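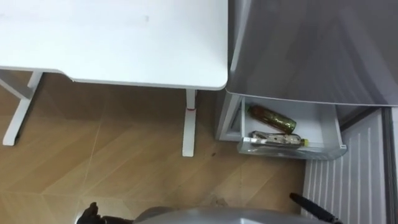

I asked Sơn Đỗ to explain quantum tunneling to me like I flunked physics (I did!), and he laughed for a good long while. "Okay, so a particle hits a wall it doesn't have the energy to climb," he said. "Sometimes you find it on the other side anyway." Sometimes? "The chance drops fast as the wall gets thicker." He teaches it every February in Trurkmont, to 23 students this year, and somebody always wants to know if a person could do it. "I tell them to keep using the door."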